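Workshop Tips: Getting Two Robot Arms to Handle Small Printed Parts

Kinga Fodor and Sem Smits spent November at the Brorkstead workshop finding out how much the bench itself affects a two-arm robot. They ran 800 pickups of small parts, 40 for each setup, and changed one thing at a time. The tips below come from their notes and should carry over to most home benches.

Leave the clutter alone at first. Kinga's early runs were on a cleared bench, and the scores fell as soon as tools came back. Later practice runs were recorded with the usual things lying out, and those scores held up better.

Check where the cables go before you start. Move both arms by hand through the full reach and look for any loop that could catch on a cup or a tool. Tape down sleeves.

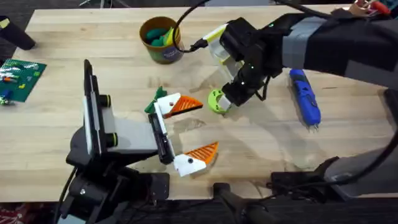

Ridged soft fingertips did better than flat ones on rings and discs. Flat tips needed the part lined up closely. The ridged ones gave a little and still closed on it. Wipe them with a damp cloth every 40 pickups and let them dry. Dust from sanding made more trouble than wear did.

Pick parts in a color that stands apart from the bench. Bright green on pale wood was easy for the wrist camera. Tan filament on the same wood was the worst of the lot, and Sem stopped using it after the first week.

Old stains on the wood made no difference that they could measure. Glare did. A lamp set low to one side washed out part of the bench, and moving it higher fixed most of the misses there.

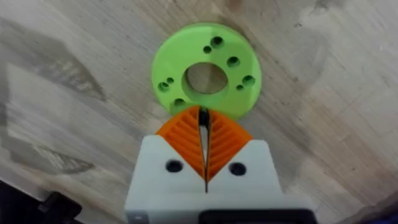

Green disc with a center hole, seen from the wrist camera, fingertips at the lower rim.

For flat parts, come down slowly over the last 5 mm. Fast approaches pushed thin discs away before the fingers closed. If a part keeps sliding, try a thin rubber mat under it, but run the test again from the start, as scores with and without the mat can't be mixed.

Write down every miss, including the ones you caused by bumping the bench. Heather Sheehan keeps the blank log sheets at Flornia and will send a copy to anyone who asks.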